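Subject: Re: [landuse-mapping] Boundary walk results from Lirnwood

On the October call, Mark Anthony Quiambao wrote up the notes and then added this:

> The Lirnwood walk is done and I think we can call the boundary question closed. We logged 3,536 GPS points over the season, the elders from both Hundum and Mfinanga came along for most of it, and the resulting line matches the old survey to within a few yards. I'd suggest we load it into the Modach database as the agreed boundary and move on to the grazing layer.
>
> Mark Anthony

I'd hold off on the word "agreed."

I've been through the points file twice. Of the 3,536 points, 731 fall on the stretch between the creek and the upper road, and that is the only stretch the two villages have ever argued over. The rest of the line follows a ridge that anyone could have drawn from memory. So when you say it matches the old survey, which part are you talking about? On the ridge I'd expect it to match. Down by the creek the old survey has a straight line between 2 markers, and one of those markers was already missing when I was out there. 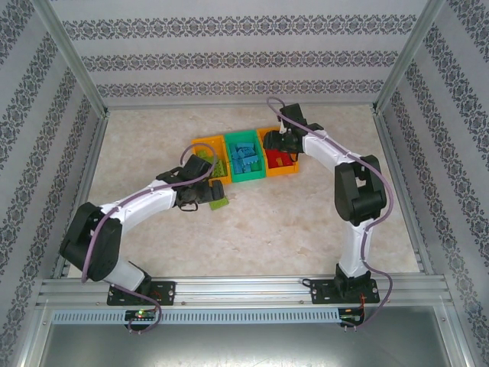 My second problem is who was walking. "Elders from both" covers a lot of ground. Your attendance sheet has the Mfinanga people present for the ridge days, but I can't find any of their names on the creek days. If they weren't there, then what we have on the creek is Hundum's line, recorded very precisely. I don't doubt the GPS. I doubt that a good GPS track tells us who gets to plant there.

Also, please look at the 100-yard strip on the east bank. In the file it has been given to Hundum as "fallow." Two families from Mfinanga were growing beans on it the last time I visited, under some arrangement with a Hundum household that I never got to the bottom of. Modach has one owner field and one use field per parcel, so whatever we type in there is going to flatten that.

What I'd like before anything gets loaded:

- the creek points as a separate layer, marked disputed
- the attendance sheets scanned, all of them
- a note in the parcel record on the east bank saying use rights not established

If the Mfinanga elders did walk the creek and the sheet is just incomplete, fine, tell me who and I'll drop the second point. The grazing layer can start on the ridge side in the meantime.

R.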